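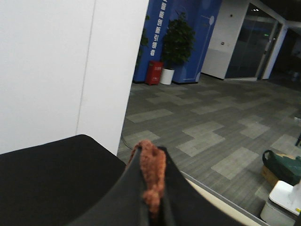

Fifty words a day isn't writing, it's a shopping list, came the reply from the Purnmont end when I posted the new rules for the daily challenge, and could we please go back to 100. I have thought about it over two cups of tea and the answer is no, at least until the end of September. Under the old rule we had a lovely high target and a shared folder full of apologies.

Notebook, September, just after four

State of play. We are on entry 33 of the daily writing run. Prompts go out first thing, pieces go in the folder before bed, everyone reads one other piece and leaves a comment that is longer than "nice". The last part is going about as well as you would think. I have banned "nice". Someone has moved to "lovely".

Prompts used since the last entry:
- a door you never go through
- the worst sandwich
- instructions for something you can't do
- a letter to a piece of furniture

The furniture letter did best by a mile. Seven pieces, none of them under the limit, one of them a resignation letter to a sofa that I would happily have paid for. The worst sandwich was a flop. I had high hopes for it. People turn out not to remember sandwiches, or else they have had better lunches than me.

The instructions prompt split the group. Half wrote a joke, half wrote something rather sad about swimming or whistling, and the comments got quiet and kind for an evening. I'd like to run it again in a month and see if it does the same.

Mumidero (the prompt picker, for anyone reading this who joined late) has given us "rain" twice. It is meant to cross off what it has used. It does cross it off, and then it picks it anyway. For now I'm picking by hand out of the biscuit tin, where the slips have at least the decency to stay out once they are out. If anyone wants to look at the list file, it's the one called prompts_final_new. The one called prompts_final is older. Do not touch prompts_new.

Word counting: Wunderlich counts a dash with spaces as a word and my editor doesn't, so two people who were one word short are now, by one view, fine. I have ruled that they are fine. I have also ruled that padding with dashes is cheating, having seen what came in the following night.

My own record, for honesty: missed two. The first I forgot. The second I wrote a very good opening line in my head on the bus and then decided that counted.

On the theme business. Flolon wants us to pick a single theme for the next run so the pieces can be gathered into a booklet. I see the sense in it. I also remember the spring theme, "home", and how by the second week we were all writing about kettles. Possible way round: a loose theme, with one free day in every seven. Need to ask whether the booklet can stand a few strays.

To do
- cut new slips, bigger writing this time
- fix or bury Mumidero
- reply to Purnmont about the 100, politely
- read the pieces I said I'd read
- write today's. Prompt is "something borrowed". Nothing yet.

Later, nearly ten: 50 words exactly, on a library book. Wunderlich says 51.

Recent entries
Why we stopped scoring the openings
Prompts that died on the page
Kettles: a spring round-up
Reading aloud, first attempt
Rules for the daily run (old version)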